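Went out to the household goods fair at Prokdale in August, mostly because the Wouters people had sent passes and it seemed rude to let them go to waste. The flyer promised 300 stands. I didn't count, but a good many of them were selling phone cases.

The laundry hall is at the back, past the mops. You queue for a badge, then queue again because the badge doesn't open the second gate. By the time I got in, the 11 a.m. stain demonstration on the Grivine stand had started and I could see the backs of heads and one corner of a washing machine.

What I did hear was a lot of big talk. Coffee, wine, grass, engine oil, all gone in one wash, cold water, no soaking. Fine. The shirt they held up at the end was very white. Whether it was the shirt from the beginning I couldn't tell you, and when I asked if I could bring a tie from my own bag to the next session I was told the schedule was full.

Pruvthorpe had a quieter stand and better coffee. Their line is that the company goes back to 1803, which I'd like to see on paper. They sell a collar spray, a powder and 4 sizes of refill pouch, and the man there at least admitted that old tomato on cotton is hard work for anybody.

The import tables were the part I liked best, if only for the packaging. Everything is orange or blue and nearly all of it sells on the dirty half of the story.
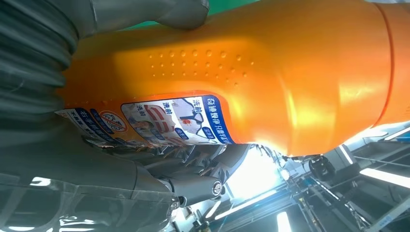 Three "before washing" captions on one label, a red stain on a collar next to one of them, and "miracle" in Chinese on the dark blue band. I have no quarrel with the bottle itself. The raised dots are a sensible idea if your hands are wet, and plenty of the dearer brands don't bother. But I've been buying miracles for years and my collars still go gray.

Lunch was a cheese roll and a long wait. The organizers say there's parking for 800 cars - bring change for the meter, it wouldn't take my card.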